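Setting up the Toltitz arm kit, quick version. Assumes it's built already and the servos have their ID numbers. If not, do the build guide first, it's fine, just slow.

I've done this setup on 2 of them now. Kit was 400 quid without the power supply, which I think is a bit cheeky. Software is Clunness, free download, get the August build or later – the older one forgets your calibration every time you shut it.

## What you need

- the arm, built
- 12V supply, decent one
- USB lead that does data (not a phone charging one, ask me how long I lost to that)
- small screwdriver
- something to pick up

## 1. Fix the base down

Do this before plugging anything in. The bracket has rows of little holes, use at least four, well spread. Double-sided tape will not do. Arm goes to full stretch, base lifts, gripper hits the table.

Put it at the back of whatever you're working on so it reaches forwards. You lose a bit of reach close in to the base but the middle is where you want to be anyway.

## 2. Cables

Leave slack at every joint. More than you think. Move the arm by hand through its whole range, power OFF, and watch each cable. If one goes tight, undo it and start again from there.

Spare length goes down behind the table. Don't let it lie in front of the base, it will get snagged sooner or later.

## 3. Calibrate

Power on, then USB, then open Clunness. That order. Other way round it sometimes doesn't find the last servo.

Go to Setup > Joints. Hold the arm in the middle position shown on screen and press Save. Then move each joint end to end when asked. Slowly. Don't force it against the stop, just touch it and come back.

You'll get a number for each joint. Elbow on mine came out at 1,189, shoulder 808. Yours will be different, doesnt matter. What matters is they stay close if you run it again. If one jumps a long way the horn is loose on that servo, so take the cover off and do up the screw.

## 4. First moves

Speed at 20 percent. Leave it there for the whole first session. Use the sliders, one joint at a time, base first and gripper last. Keep a hand near the power switch.

Once it all goes the right way, bring the arm up and over so the elbow is high and the gripper hangs down in front. Save that as Home. Everything else starts and ends there, and it keeps the fingers clear of anything standing on the table.

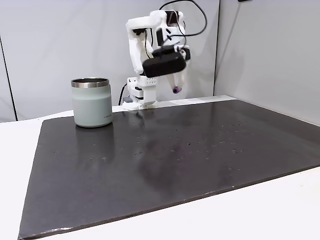

Next bit is teaching it a pick. Press Record, set the points one by one:

1. Home
2. above the object, gripper open
3. down beside it, fingers either side
4. close
5. straight up
6. Home

Don't skip point 2. If you go straight from Home to 3 it cuts the corner and knocks the thing over. Tall stuff especially, cups and bottles.

Start with something light and soft. Foam block, rolled up sock. Move on to a cup once it gets the easy thing ten times in a row. Empty cup. Please.

## 5. Grip force

Default is too high imo. Drop it to 30 and come up in fives untill it holds. Too much and the gripper servo sits there straining, you can hear it. Get it off quickly if it does.

Finger pads make a big differnce on anything smooth. I've tried the Trimix stick-on ones and they grip well, though the corners peel. Clean the fingers first.

## Problems

**Arm drops when you power off.** Normal, no brakes. Send it to a low rest position first, or hold it.

**Jitters at full stretch.** Supply too weak, or you're asking it to lift too much. Try a bigger supply before you start fiddling with settings.

**Misses by a bit, always the same way.** Base has shifted. Tighten, redo step 3.

**Misses by a bit, random.** Loose screw in the wrist. Mine was anyway.

**Clunness says no arm found.** The lead. It's always the lead.

## Worth it?

For the money yes. The Falcão one is stiffer and the instructions are better, but it costs a lot more and you can't print your own spare parts for it. With this you snap a bit, print a bit.

Will add the bit on running two arms together when I've got mine to stop bumping into each other.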